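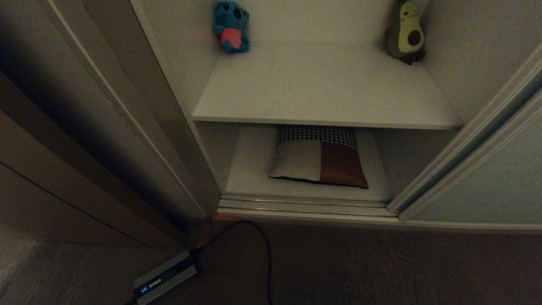

Home Issues Authors About
Search this journal Go Advanced search

4.2 The open afternoon

The demonstration was held in June in the furnished apartment that Colaria keeps for trials of household systems. Visitors came in through the kitchen in small groups, watched one run of the task, and then moved to the living room, where Ewurabena Acheampong took their questions. Each group stayed until the run ended, whether or not the robot had finished.

The task was tidying a bedroom wardrobe. An operator spoke one instruction, naming an object and the place it should go, and the system, Sinik, planned and carried out the move without further input. The objects were soft household goods chosen by the residents' panel. We had used rigid boxes in the laboratory trials reported in Section 3, and the change was made at the panel's request.

Figure 2. Wardrobe used in the demonstration, sliding door pushed to the right. Two plush toys, a koala and an avocado, are on the upper level and a throw pillow is in the space below the shelf.

The wardrobe was harder than the laboratory shelving in two ways. The back wall and the shelf are both white, and the depth estimate near the rear corners was less stable than in the laboratory. The sliding door also covers part of the opening on the right, so an object in the right corner has to be approached at an angle. Korkor Amissah set the approach limits by hand the evening before. We did not change them during the afternoon.

Lighting was left low. Murray Quinlan had suggested bringing in a lamp, but the panel wanted the room as a resident would have it — curtains drawn, ceiling light off — and we agreed.

Runs were limited to 330 seconds. The median completed run took 217 seconds, most of it spent on planning before the first movement. Four runs were stopped by the operator, two of them when the planned path came too near the door edge. These are counted as failures in Table 3.

Visitors' comments were written down by Comfort Zakaria and grouped afterward. Speed came up most often. Several visitors asked if the robot could close the door when it was done, a step we had left out of the task. Others wanted to know what it would do with clothes on hangers. Sinik has no method for hanging items at present, and we told them so. The full list of comments is given in Appendix B.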